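Section 2: Setting Up Your Toaster Oven

Welcome to the fun part! A small oven takes up very little room, and once it has a good spot on the table you'll want to use it for everything. Read this section through once before you plug anything in.

2.1 Choosing the spot

1. Pick a flat, sturdy table that doesn't wobble when you lean on it.
2. Set the oven down with the door facing you and leave enough clear table in front for the door to swung down fully. Check this with the door open — it reaches farther than you'd think!
3. Keep the sides clear. Bread bags, paper towels and curtains all belong somewhere else.

Note: If your table is made of two sections pushed together, stand all the feet on the same section.

2.2 Power

1. Read the wattage on the rating label before you choose an outlet. A wall outlet is always the best choice for cooking.
2. Run the cord out to the side, well away from the door.
3. Push the plug all the way in.

CAUTION: Do not run the oven from a power strip while heating. Strips are fine for a lamp or a phone charger, but a heating element asks a lot more of them.

2.3 Getting to know the door

1. Hold the handle in the middle and pull gently toward you.
2. Lower the door until it stops by itself. Please don't press on it, and never rest a full dish on the glass.
3. Look inside and remove any packing pieces, then close the door and try it a couple more times. It's a lovely little thing to practice with!

2.4 Before the first heat

1. Clear the top completely. Fruit looks cheerful up there between meals (play fruit too), but it all has to come off before you switch on.
2. Wipe the rack and let it dry.
3. Run the oven empty for a few minutes with a window open.

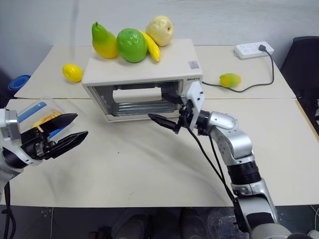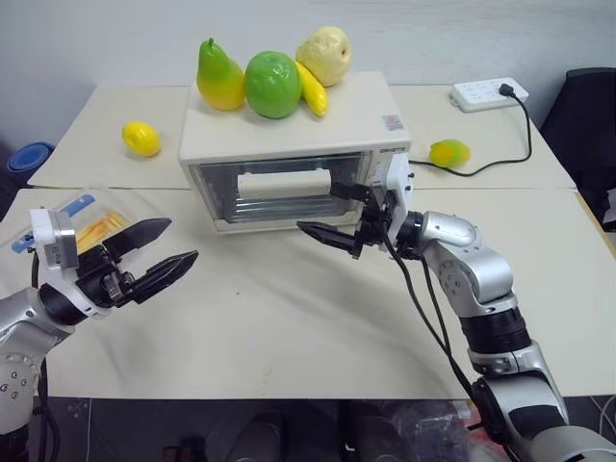
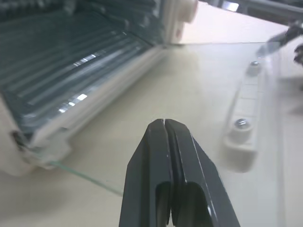 Fig. 2. The toaster oven on the table: door closed in the first picture, door lowered in the last.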